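Betreff: Re: [Beschaffung-Labor] Ersatzfinger und Greifer, Mittelanmeldung

Sehr geehrte Kolleginnen und Kollegen,

zu der unten zitierten Anfrage nehme ich für die Arbeitsgruppe Handhabungstechnik wie folgt Stellung.

Die Gruppe meldet für das kommende Haushaltsjahr einen zweiten Parallelgreifer von Ketard sowie 5 Paar Ersatzfinger an. Ein Angebot von Oletti für die Finger liegt vor, es beläuft sich auf 300 Euro netto je Paar. Das Vergleichsangebot der Firma Vasiliauskas steht noch aus und wurde für Donnerstag zugesagt. Die Finger sind Verschleißteile und sollten nach unserer Auffassung aus dem laufenden Sachmitteltitel bezahlt werden. Der Greifer selbst ist als Investition zu führen.

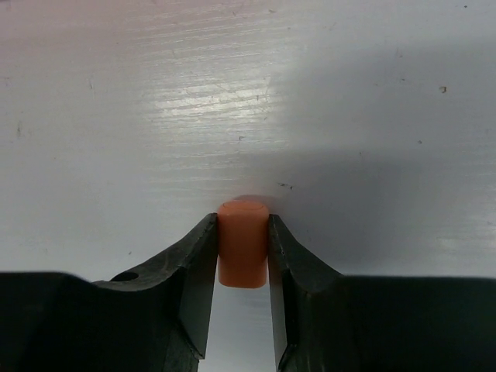

Bei der Auswahl der Finger bitten wir zu berücksichtigen, dass im Projekt Sarero überwiegend kleine Prüfkörper gegriffen werden. Breitere Standardfinger kommen deshalb nicht in Betracht, auch wenn sie im Katalog günstiger geführt werden. Die Lieferzeit beträgt laut Anbieter bis zu sieben Wochen. Eine Bestellung nach Ende März würde den Beginn der zweiten Versuchsreihe verzögern.

Ein Wartungsvertrag wird nicht beantragt. Der Austausch der Finger erfolgt durch das eigene Personal; die Einweisung ist im Kaufpreis des Greifers enthalten. Für Adapterflansch und Verkabelung fallen voraussichtlich keine weiteren Kosten an, da die vorhandenen Teile weiterverwendet werden können. Eine schriftliche Bestätigung des Herstellers hierzu haben wir angefordert und reichen sie nach.

Zur Frage der gemeinsamen Bestellung: Wir sind einverstanden, sofern die Rechnung nach Kostenstellen getrennt ausgestellt wird.

Mit freundlichen Grüßen
Arbeitsgruppe Handhabungstechnik

Die Beschaffungsstelle schrieb:
> Sehr geehrte Damen und Herren,
>
> für die Mittelanmeldung bitten wir alle Arbeitsgruppen um Angabe
> des Bedarfs an Greifern und Zubehör, getrennt nach Investition
> und Verbrauch. Bitte teilen Sie auch mit, ob Wartungsverträge
> vorgesehen sind und ob eine gemeinsame Bestellung mit anderen
> Gruppen für Sie in Frage kommt.
>
> Mit freundlichen Grüßen
> Beschaffungsstelle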